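# Councillor's Skiten trip: who paid, and when was it declared?

**Forum: Trulthorpe Shire, Council and Local Government**

---

### gumleaf_rd

The updated gifts register went up on the council site yesterday. Item 14 is travel and accommodation for one ward councillor to visit the Dreltia plant at Skiten in December. Value is given as $3,000, donor is Dreltia. It was declared last week, well outside the time limit in our own code of conduct.

Dreltia has a rezoning application in for the old saleyards. The councillor voted on the first stage of it in February and didn't declare anything that night. I've read the minutes twice to be sure.

Has anyone asked for an explanation?

---

### spanos_st_resident

I emailed the governance office on Monday. The reply said the declaration was "amended following a review of records" and that the councillor has since paid the amount back. No date given for the repayment.

---

### halfback77

If it's been paid back then what's the problem? It was two nights in a motel and a plant tour. I've worked in local government and site visits are normal before a big rezoning. You want them to see what they're voting on.

---

### gumleaf_rd

Site visits are fine when council pays and the whole chamber is invited. This was one councillor and the applicant paid.

Paying it back after the vote doesn't change what the interest was on the night of the vote.

---

### merri_b

For anyone who hasn't followed it, the rezoning is for a sorting and packing centre, 55 jobs according to the application. The objection petition had 1,030 signatures when it was tabled, mostly from people on Spanos Street worried about trucks. I signed it. I'm not against the jobs, I just want the trucks to go out the highway side.
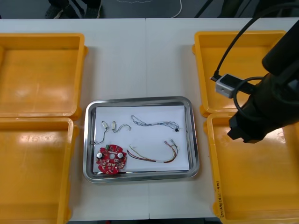 ---

### halfback77

The trucks are a separate argument. People are using the travel thing to have another go at the rezoning because they lost the first vote.

---

### spanos_st_resident

Some are, probably. I'm one of the objectors and I'd still want the register filled in properly if it was a councillor who voted my way.

The motion got up by a single vote, so whether that councillor should have left the room does matter.

---

### old_weighbridge

The code says any gift over the threshold from a party with a matter before council is a material interest. It doesn't make an exception for gifts repaid later. The minister's office can look at it, but only if someone lodges the form. A forum thread won't do it.

---

### gumleaf_rd

Form lodged this morning, Mar 28, 2019. I attached the register page and the February minutes. I asked for the repayment date and whether it came from personal funds or the councillor's allowance.

---

### halfback77

Fair enough on the allowance question. I'd like to know that as well. I still think it'll come back as a late form and a warning.

---

### merri_b

Second stage of the rezoning is on the agenda for the next ordinary meeting. Public question time is before general business and you have to register by noon the day before.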